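4. Practice rules for cloth handling cells

4.1 Why a separate set of rules

The general safety rules for robot arms that share a room with people are good and we follow them. They say very little about cloth. A metal bracket stays where it was put, a towel does not. It slides, folds under itself, catches on a finger and goes somewhere the operator did not expect, and then the operator reaches in. Almost every time someone at the Clakow lab put a hand near a moving arm, the cause was the towel and the person wanted to tidy it.

So the rules below (we call them the Prinadine rules, after the project) are mostly about what people may do with the cloth and when. They sit on top of the general rules and never replace them. Where the two disagree the stricter one counts.

A first draft went round in March. It was far too long - four pages on cables alone - and staff did not read it. The version here fits on two sides of paper and hangs by the cell door.

4.2 Rules for first contact

First contact means the first time in a run that any part of the gripper meets the cloth. We split it from grasping because the two go wrong in different ways. At first contact the height of the table and the thickness of the pile both matter, and thickness is the one that gets guessed. A folded terry towel can stand several times higher than a flat one.

Rule 1. Speed over the table is held to 100 mm per second once the fingertips are within 60 mm of the cloth. No exceptions for "just a test".

Rule 2. Contact is made with one finger or both, but the program must say which. A run that planned for both and got one is logged as a fault even if the fold comes out fine.

Rule 3. Contact force limit 20 N, set in the controller and not in the script. Scripts get copied between people and the limit gets lost.

Rule 4. The operator keeps both hands off the table until the arm reports that it has stopped. Watching the arm is not the same thing as a report.
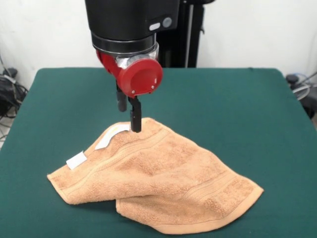
Figure 3. One-finger contact on a folded terry towel, fingers apart.

Rule 2 was the one most argued over. Several operators felt it was fussy. Our reason is simple, the force reading at the wrist looks much the same for one finger pressing hard as for two pressing lightly, so if the plan is not written down there is no way to check the log against it later. We had a whole week of logs in March that could not be used because of this.

Rule 3 needs a note as well. 20 N is our number for this arm, this gripper and this table cover. It should not be carried over to another cell without a fresh measurement. A hard table top gives a much sharper rise in force than a cloth covered one and the limit may trip to late.

4.3 The table and the floor

Table cover. One plain colour, dull finish, pulled tight enough that it does not ride up with the towel. Change it when it starts to pill. The cover is part of the cell and counts as a change to the cell when it is swapped, so the height check has to be done again (Rule 6 below). People forget this one constantly.

Rule 5. Nothing on the table but the work piece. Spare cloths are kept off it. No pens, phones, cups.

Rule 6. Height check at the start of each session and after any change to the cover, the fingers or the table legs. Touch down at the four corners and the middle, slow, and compare with the last sheet.

Rule 7. Cables out of the walking path between the operator's place and the stop button. The rest of the floor is dealt with under the general rules, but this one path we treat as our own problem.
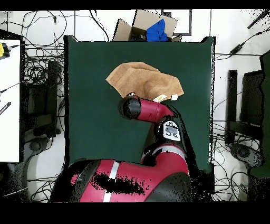

Rule 7 sounds obvious and was the hardest to keep. Cells grow. Each new sensor brings a power lead and a data lead, and nobody wants to be the one who unplugs things to reroute them the day before a deadline. What worked best for us was a strip of tape on the floor marking the path and a plain rule that any cable crossing the tape stops the session. Not tomorrow, now. After two weeks of that people routed there leads properly in the first place.

Chairs are allowed in the room but not on the taped path. Operators stand during runs.

4.4 Work pieces

Rule 8. Each towel is used for one kind of trial only and is retired after 500 runs. Pile wears down, edges go soft, and the grasp that worked on a new towel no longer does. This is a rule about data more than safety, but a slipping grasp is also what tempts a hand in.

Rule 9. Sewn-in labels stay on. We thought hard about this. Labels give the vision system an easy mark to lock on to, and it is tempting to cut them off for a "fair" test. But towels in real homes and laundries have labels. Cutting them also leaves stubs that can snag. If a trial really needs an unlabelled cloth, buy one without.

Rule 10. No smoothing by hand between runs unless the protocol asks for it. If the start state is meant to be crumpled, it is made by dropping the towel from the height on the protocol sheet, and whatever it lands like is the start state. Operators who "help" the towel into a nicer shape are the biggest single source of bias we know of.

Towels for the project came from Sterkolell in one order, all the same size, washed once before use. Washing matters. New terry often carries a finish that makes it slippery.

4.5 Rules for grasping and lifting

Rule 11. Fingers close on cloth only. If the program cannot tell cloth from table cover at the grasp point, it moves up and tries again, at most three times, then stops and asks.

Rule 12. After closing, hold for one full second before lifting. Gives the force reading time to settle and gives the operator time to see what has been picked up. One layer or two is the usual question.

Rule 13. If more layers come up than planned, the arm sets down where it is. It does not shake the cloth. Shaking does work sometimes, and we have seen it done in other labs, but a loose end moving fast is hard to predict and it can pull a cable or a sensor with it.

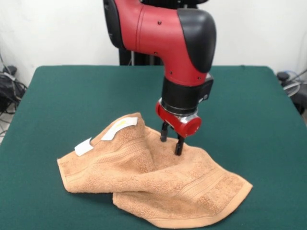 Maham Soomro, reading an early version of this section, objected that Rule 13 is too cautious and will make any comparison with other groups look bad, as most of them allow at least one shake and count it as part of the grasp. Soomro's suggestion was to allow a single slow shake below a set speed, with the arm raised clear of everything, and to report results both ways.

We take the point and the second half of it has been adopted, results are now reported with a column for runs ended by Rule 13, so a reader can see what was given up. The rule itself stays. In the first set of trials 60 runs ended that way. They would have been scored as failures in our tables and might well have been rescued by a shake, and we think it is better to have a lower number and know what it means. Groups with a closed guard round the cell could reasonably decide the other way.

A related worry is partial grasps, where a pinch holds on the loops of the pile and not on the weave. These feel secure in the force log and then let go half way up. Rule 12 catches a few. For the rest the only defence we have is low lifting speed and a soft landing.

4.6 Stopping, clearing and starting again

Most of the trouble is here. A run ends, the towel is in a heap, and the person wants the next run going.

Rule 14. Between runs the arm opens its fingers, rises clear of the cloth and then parks. In that order. An arm that parks with a pinch of towel still in the fingers drags the whole thing across the table.

Rule 15. Open fingers are confirmed by the finger position reading. A look from the operator's place is not enough, from some angles one finger hides the other.

Rule 16. The person who clears the table is the person who holds the enabling switch. Never two people, one at the table and one at the screen. If the session needs two people then the switch moves to whoever is at the table and the one at the screen keeps hands off the keys. 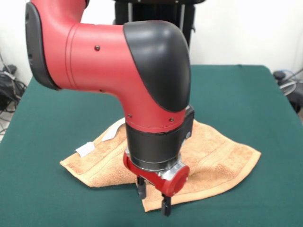 Rule 16 came out of a near miss at the Malik site, where the same arm model is used with a different gripper. No injury. The operator at the screen thought the table was clear, since the voice from the other side had said "ok", and "ok" had been the answer to something else. After this we also fixed the words. "Clear" means hands are off and the run may start. "Stop" means stop. No other word starts or ends anything.

It is worth saying that none of the automatic checks would have caught that one. The arm was doing what it was told, inside its limits, at a permitted speed.

4.7 Keeping the rules alive

A rule sheet goes stale. Ours carries a date (the current one is June 7, 2019) and any operator can strike a rule out for a single session by writing the reason beside it and signing. This sounds lax but it has been the most useful part of the whole thing. Struck rules are read out at the next weekly meeting. If the same rule has been struck three times it is either rewritten or defended, and Rule 5 for instance was rewritten twice before it got short enough to be kept.

New operators do not get the switch until they have watched 20 full runs and called the words for 20 more with someone beside them. We tried a written test. People passed it and still said "ok".

Open points, not settled at the time of writing: how to word Rule 11 for cloths the same colour as the cover, whether the one second in Rule 12 should be longer for thick pile, and what to do about wet cloth, which we have not tried at all and for which none of the force figures above should be used.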